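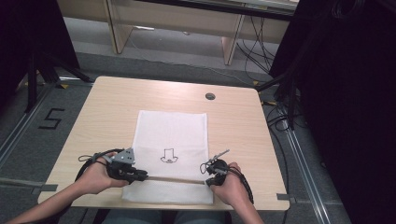 Step 2: Teaching the grippers to hold a stick

A gripper is the hand of a robot. It has jaws that open and close, a bit like kitchen tongs. At the Sarodcombe shared workshop, Xiaoqing Lu and Brendan Tierney are building a robot called Flemora, and they want it to pick up thin things without dropping or snapping them.

Before Flemora has arms of its own, a person holds the grippers, one in each hand. Two grippers can share a wooden stick between them and keep it level over a table. The cloth under the stick gives the jaws a softer place to land if they come down too far.

Why start with a stick? It is light and cheap, and it rolls if you knock it. Squeeze too gently and it slips. Pull the two ends in different directions and it may break. Brendan bought a bag of 200 in March, and there are still over 50 left.

Cables are a nuisance in this job. Leave enough slack for your wrists to turn, and keep the loops away from the jaws.

Words to know

Jaws: the parts of a gripper that close on an object.
Slack: spare length in a cable or rope.
Mount: a piece that holds another part in place.

Step 3: Lifting the stick and putting it down again

Start with the jaws open. Close both sides slowly, then lift both hands together.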